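Why folded clothes stack and heaped clothes don't

A pile of clothes takes up more room than the cloth in it. Most of the extra room is air. When a shirt is dropped on a heap, it crumples, and each crumple holds a pocket of air. Folding presses the layers flat and pushes most of that air out.

Folding also changes the shape. A shirt has a body and two sleeves, which is an awkward outline. Turn the sleeves in, bring the bottom up to the collar, and you have a rectangle. Rectangles of the same size sit squarely on top of each other.
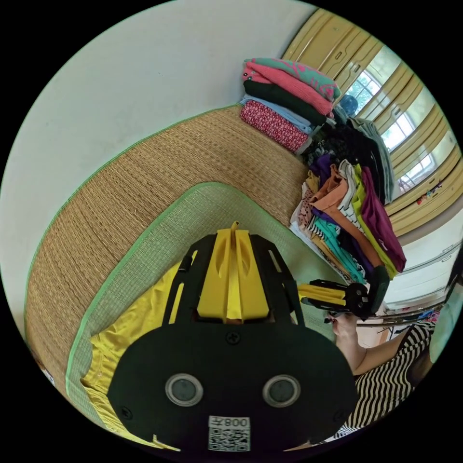 A flat surface matters. On a soft bed the cloth sinks and the folds come out crooked. A woven mat on the floor is firm enough, and it keeps the clothes off the dust. Lay the shirt face down and smooth it from the middle outwards. Creases left in at this stage are pressed in by the weight of whatever goes on top.

Thick things, such as knitted jumpers, spring back a little after folding. Their fibres are bent, and bent fibres push outwards. Put heavy items at the bottom of the stack and light ones above.

Try it: fold one T-shirt and measure its height with a ruler. Fold 14 and stack them. Is the stack 14 times as high? It will usually be less, as the lower shirts are squashed by the upper ones. Write down both measurements in centimetres.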